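Section 4. Recording an Oral History Interview at the Member's Home

This section applies to the Hurora recorder kit issued by the Flelurstead branch. Read Section 3 (Consent and Release Forms) before the visit. Interviews with veterans, deportees, and their families all follow the same procedure.

4.1 Before the visit

1. Charge the recorder until the battery light stays green.
2. Insert the memory card and check the free space. One full interview session needs 970 MB.
3. Set the clock on the recorder. The archive sorts files by recorder time, and a wrong clock setting cannot be corrected after upload.
4. Print two copies of the release form in the language the member reads best.
5. Confirm with the family whether an interpreter will be present. Enter the interpreter's name on line 18 of the visit sheet.

CAUTION: Do not format a card that still holds an earlier interview. Formatting erases all files, including locked ones.

4.2 Setting up the room

1. Choose a room with a carpet or curtains. Turn off radios, fans, and televisions.
2. Seat the member first, then place the recorder 28 inches from the speaker's mouth.
3. Set the recorder on a folded cloth. Do not place it directly on a hard table.
4. Switch the input selector to Lo. Use Eno only with the clip-on microphone.
5. Record one minute of ordinary talk and play it back through the headphones.

NOTE: Many families serve a meal when the interviewer arrives. Accept it, and begin recording after the dishes are cleared. Cutlery and cups are louder on the recording than they seem in the room. 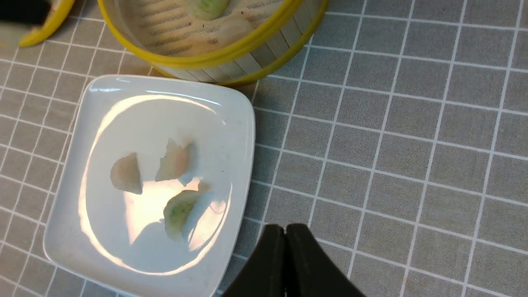 Fig. 4-2. Small dumplings on a square white plate.

4.3 Recording

1. Press REC once. The red light blinks. Press REC again. The red light stays on and recording begins.
2. State the member's full name, the place, the month and year, and your own name.
3. Ask the opening questions from Card A in the printed order. After Card A, follow the member's account.
4. Ask for the spelling of villages, camps, units, and ships. Write each spelling on the visit sheet with the counter reading.
5. Stop after each hour. Offer a break of at least ten minutes.

CAUTION: If the member becomes distressed, press STOP and put the recorder away. Do not resume on the same visit unless the member asks to.

4.4 After the visit

1. Copy the files to the branch computer the same day. Keep the card locked until the archive confirms receipt.
2. Scan photographs and letters only if the owner has signed part B of the release. Use the 200 dpi setting for the index copy. See Section 6 for master scans.
3. Return all originals before leaving the house. The branch does not hold family papers overnight.
4. Send the visit sheet to Kaan Aksoy, records desk.

Comments (3)

marta_k
Step 4.3.1 is different on my recorder. One press and it starts right away. Is mine an older model?

Kaan Aksoy
Yes, the units handed out before February start on a single press. Everything else in the section applies.

oldport_branch
Could Card A be posted in large print? My uncle likes to read the questions ahead of time.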